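November, bench 3, afternoon

Back on the scooping question. Kristine wants to know by the end of the month whether we can put "portion dry goods" on the list of chores the arm can do unattended, or whether it stays on the list with folding and dishes.

Setup same as last entry. Skalley arm, wrist camera on, stock fingers. Restarted the controller before the first run. Alaric reset the force limit after his drawer tests and didn't write it down, so I had it wrong for the first few tries. Threw those out. Please write it down.

Ran 50 tries at one level measure each. Called it a pass if the amount landed within 3 grams of target and nothing went on the floor. 11 failed. Most of the failures were too much, not too little. The arm goes in at a fixed depth and comes out with whatever is there, and the leveling pass skims the top but pushes grains over the near side.

Mylene did the same job by hand while I reset the bin. She doesn't look at the scale at all. She taps the side once, tips a little back, and is done before the arm has finished planning its approach. I don't think the tap is in any of our demonstrations. Lorna is going to record a new set with the tap in it.

Things I think are fine now:
Finding the bin. No misses.
Grip. It held through every run once the force limit was right.
Pouring slowly. The Heltoda planner handles this better than the old one did.

Things that are not fine:
Knowing when it is full. The depth reading is no good on white stuff under the bench lights – it goes bright and flat toward the top, and the fill estimate jumps around from one reading to the next.
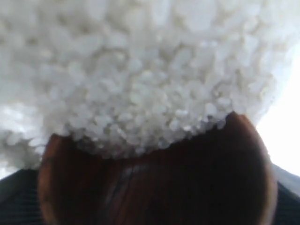

Wilma suggested we stop asking the camera and weigh at the wrist. The wrist sensor is rated for it, but it drifts as it warms up, and the drift over a morning is bigger than the error we are trying to fix. Could zero it before every scoop. That adds time, and we are already slow.

Costitz quoted 700 for a small load cell that would go under the bin. Measure what leaves the bin and forget the scoop. I like this better. It would not catch spills, though, so we would still want a look at the bench after each run.

For now my answer to Kristine is no, not unattended. With a person there to sweep up, yes.

To do: log the force limit in the shared sheet. Ask Costitz about lead time. Turn off the right-hand bench light and repeat the fill test.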